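Chapter 4
How Children Learn to Count

4.1 Words Before Numbers

Many children can recite the number words up to ten well before they can tell you how many crackers are on a plate. Reciting is a memory task. The child has learned a string of sounds, much as she learned the words of a song, and at first the string has no meaning beyond its order. Ask a child at this stage for three spoons and she may hand you a fistful.

Researchers call the ordered string of number words the count list. Children build it in pieces. The first part is stable and correct, the next part is stable but has gaps ("eleven, twelve, fourteen"), and the last part changes from one attempt to the next. A child may say the first part the same way for months while the rest keeps shifting.
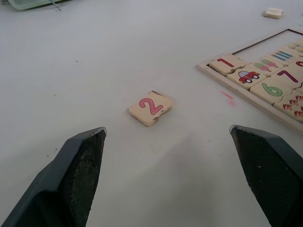 The count list is also affected by language. English has irregular words between ten and twenty, and children who speak English often stall there. In languages where the word for eleven is built as "ten-one," the pattern is easier to hear. The difference is mainly in how far children can recite. It tells us less about how well they understand small quantities.

To count a set of objects, a child has to give each object one word, use the words in the same order every time, and know that the last word names the size of the whole set. The last of these, called the cardinal principle, usually comes latest. A child who lacks it will count five buttons correctly and, when asked how many there are, start over from one.

Written numerals are a separate matter. The shape 3 is a symbol for a word that is itself a symbol, and a child may know one link without the other. Matching materials, in which a numeral goes beside a picture, give practice with the connection between the written sign and the quantity. They don't test counting by themselves, as a child can often match two pieces by the shape of the cut.
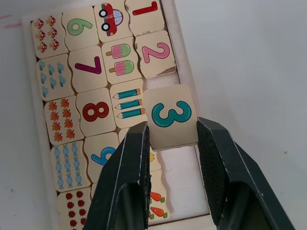

4.2 From Small Sets to Large Ones

Children learn the meanings of the first few number words one at a time. A "one-knower" can give you one object on request but grabs a handful for any other number. Some months later the same child becomes a "two-knower." After three or four, the process changes, and the child seems to apply the rule to every number she can count to.

Large numbers take much longer. A six-year-old who says that 1000 is "a lot" may not be sure whether it is more than 200. Place value, the subject of Chapter 5, is what finally makes a numeral such as 3383 readable.

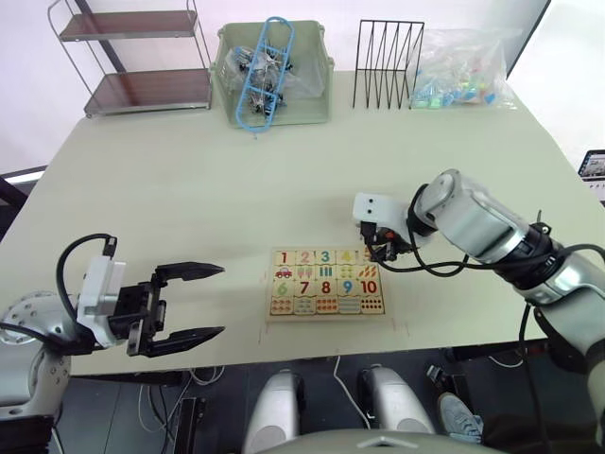 Department of Early Childhood Education

Before going on, write down how you would find out whether a four-year-old understands the word "four." Keep your answer and compare it with the Give-a-Number task in Section 4.3.

Related chapters
Chapter 2: Memory in the Preschool Years
Chapter 3: First Words and Naming
Chapter 5: Place Value and Written Numbers
Chapter 6: Early Addition and Finger Counting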